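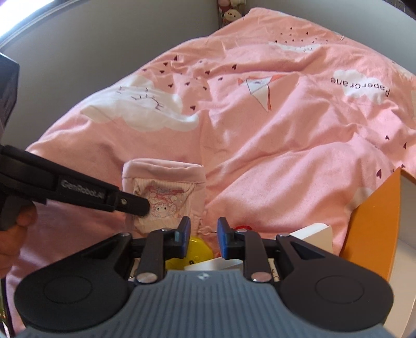
What does rastix-sync do?
Takes the streams from two hand-held grippers, puts them on one clock and writes one episode file that the planner can read.

Status
Works on our bench. API will change, pin your version. Last cleanup was September.

Install
Clone, make a fresh env, pip install -e . from the top folder. The old setup script is gone, dont look for it.

Run
rastix sync --left DIR --right DIR --out DIR
rastix check DIR
Run check every time. It's fast.

What's in the sample set
154 episodes, bedroom pickups, small stuff on bedding: fabric items, boxes, clutter close together. Left and right folders per episode plus a meta file. 46 of them are held out for eval, list is in splits/heldout.txt. Please don't train on those.

Perception notes
Patterned bedding is hard. Printed hearts and clouds come up as objects if the depth weight is low. Keep depth_weight at the default or higher. Folds in the cloth also throw the plane fit, so plane fitting is off for the bed configs.
The other gripper gets masked out before segmentation. Mask is loose on purpose. Partly hidden objects get occluded=1 and keep thier last good pose.

Finger width
Read per frame from the fingers, then smoothed over 5 frames. Smoothing lags on quick closes. If you need the raw value it's width_raw.

Known problems
- Clock drift on long episodes. Resync helps, doesn't fix it.
- Bright windows blow out exposure and tracking jumps. Episode 1637 in the full set is the worst one, good test case.
- Shao planner export drops the left wrist rotation. Use the Asula export for now.
- check passes on empty meta files. It shouldnt.

Todo
Rivton driver, better mask for the second arm, docs for the config keys.

Contact
Sync and drivers: Chinyere Ogunleye. Segmentation, labels, splits: Oluwaseun Wike. Open an issue first, attach the check log.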